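Lists > pikau-club > Gripper team

Rosalie Plattner wrote:
> Are we still starting with the phone on Wednesday?
> I'd like it on the task list.

Yes, please! Phone first, and it has to end up beside the power strip, screen up. Fingers wide open at the start, like so:
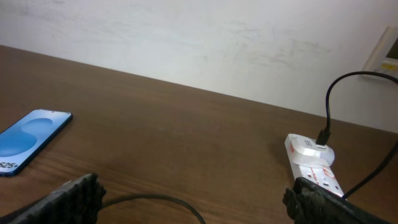 TASKS FOR WEDNESDAY
1. Phone to power strip, 18 tries each. Girish keeps score.
2. Same again with the black cables moved. I can't wait to try this one!
3. Norbert's new grip code, 5 tries.

Bring your logs.

Mathias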